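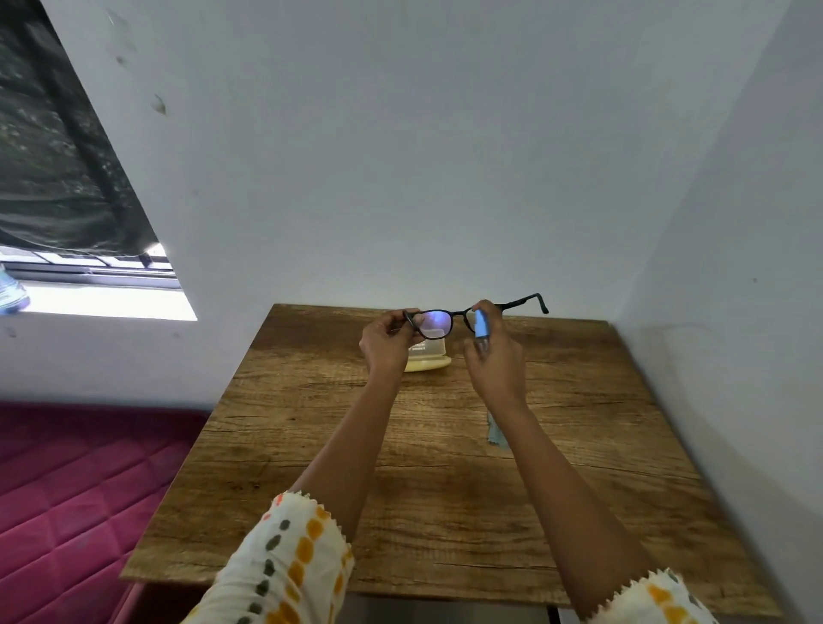
A small spray bottle and a pair of black-framed glasses, over the table in the corner.

Ansel Lyons fitted glasses for 19 years at a shop in Altetthorpe, and he has heard every promise made on the side of a lens spray. He doesn't believe most of them. I went to see him in February to ask whether any of this stuff is worth buying.

"Some of it is fine," he said. "It's mostly water, a little alcohol and a little soap. What bothers me is the word 'restores.' Restores what? If the coating is scratched, it's scratched."

I mentioned that Cindgate, the mail-order place, sells a kit for people who want to do it properly. He asked how many steps it had. I said 4, and he laughed for a while.

"Rinse, spray, wipe, put them on your face. I suppose that's four."

He was less relaxed about the wiping. Grit does the damage, he says, and people rub it in with whatever they're wearing. He'd run the lenses under the tap first and only then reach for a bottle.

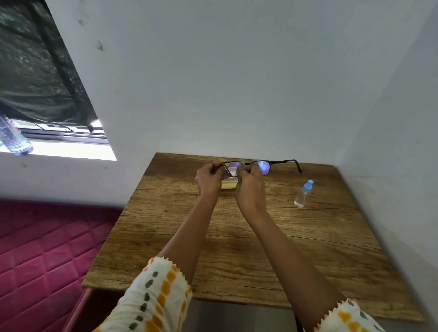 "Hold the side you're working on," he went on. "People grab one arm and scrub the far lens, and then they come in and tell me the frame was always crooked." He wants the cloth folded small and the pressure light, and he wants the cloth washed - plain soap, no fabric softener - far more often than anyone washes it.

I told him I had read a claim that a good cloth lasts 3,000 wipes. "Who stood there and did that?" he said. "And what was on the lenses?"

Does he own a spray himself? He does, a cheap one called Punitz that he picked up at a drugstore counter. He refills it when it runs out and sees no difference in the result. He keeps it next to his glasses case mainly so he'll remember to use it.

I'm not fully sold on his dislike of kits. My own lenses stay clearer with a spray than with tap water, or I think they do. When I said so, he asked whether I'd washed the cloth at the same time I bought the bottle. I had.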